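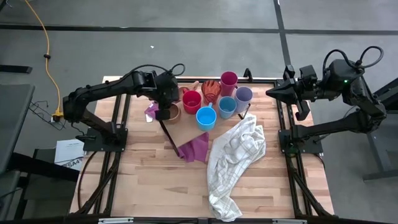 **Residents' Forum – Kerr Building Shared Facilities**
**Thread: Proposed change to kitchen cup provision, floors two and three**

---

**facilities_desk** wrote:

Colleagues and tenants are advised that the building management office is reviewing the supply of cups and mugs in the shared kitchens. At present the building provides washable cups to all tenants at no charge. In February the office replaced 67 of them. A proposal has been received to end this supply and to ask each tenant firm to furnish its own.

Comments are invited in this thread. The office will read all of them before a decision is issued. Please keep remarks to the matter of cups, cloths and the dishwashers. Parking has a separate thread.

---

**N_Anozie_Zumau** wrote:

Thank you for opening the matter to comment. I write on behalf of Zumau, second floor.

Our firm does not support the proposal. The shared supply was named in the lease summary we were given at signing, under "kitchen services," and we took it into account when comparing this building with Clevham. If the supply is withdrawn, we would expect a matching change in the service charge. We would also ask where firm-owned cups are to be stored, as the second-floor kitchen has one wall cabinet and it is full.

Nnamdi Anozie
Zumau

---

**thirdfloor_east** wrote:

With respect to the previous poster, the present arrangement does not serve the third floor. Cups travel down the stairs and do not return. By 10:30 in the morning there is seldom a clean one left in our kitchen, while the second floor has shelves of them. Firms that own their cups will look after them. We support the proposal.

---

**N_Anozie_Zumau** wrote:

I must question the statement regarding shelves. As noted, there is one cabinet. Third-floor staff also attend meetings in the second-floor conference room, and I would suggest that a fair share of the movement can be explained in that way.

---

**fimov_office** wrote:

Fimov has 57 staff registered in the building and wishes to record a neutral position on ownership. Our concern is with cloths. The drying cloths in both kitchens are left in a heap beside the sink and are used for cups, counters and, on at least one occasion reported to me, the floor. Whoever owns the cups, they are being dried with these. We request that the office consider one of the following:

- a fresh set of cloths each morning, with a closed bin for used ones
- paper towels only
- a drying rack of proper size, so that cloths are not needed

Our staff prefer the rack.

---

**quietcorner** wrote:

I support the rack. I do not support paper towels, as the bins in the third-floor kitchen are already emptied too seldom.

May I also ask that the dishwasher be run at midday as well as in the evening? A single evening cycle cannot keep up with demand, and I believe this accounts for most of the shortage that thirdfloor_east describes.

---

**facilities_desk** wrote:

The office thanks all parties for their remarks and offers the following points of fact.

1. The lease summary refers to "kitchen services" without listing cups. The office accepts that cups have been supplied since the building opened and that tenants may fairly have relied on this.
2. The dishwashers are run once daily, at 5:45 p.m. A midday cycle is possible – it would require a change to the cleaning schedule, and a price has been requested.
3. Cloths are laundered weekly. The office agrees that this is not often enough.
4. A trial order of 100 cups in two colors, one for each floor, has been priced and is within the current budget.

---

**thirdfloor_east** wrote:

Two colors would be acceptable to us as a trial. We would ask that stray cups be returned each evening by the cleaning staff, and that this be written into their schedule. We maintain that firm ownership is the better long-term answer.

---

**N_Anozie_Zumau** wrote:

Zumau would accept the trial on the same terms. We do not agree that it should be treated as a step toward ending the supply, and I would be grateful if the notice could say so.

---

**quietcorner** wrote:

Has anyone considered that the brown cups do not stack? The older white ones did. Nearly 73 of the old type would fit in the cabinet when stacked, and far fewer of the present type will. I would ask that the trial order be of a stacking design.

---

**fimov_office** wrote:

Seconded. Please also confirm that the rack remains under review, as point 3 above speaks to laundering only.

---

**facilities_desk** wrote:

The rack remains under review. The supplier has been asked for a stacking design in both colors and the office will post the reply in this thread. Until then the present supply continues on both floors, and cloths will be changed twice weekly.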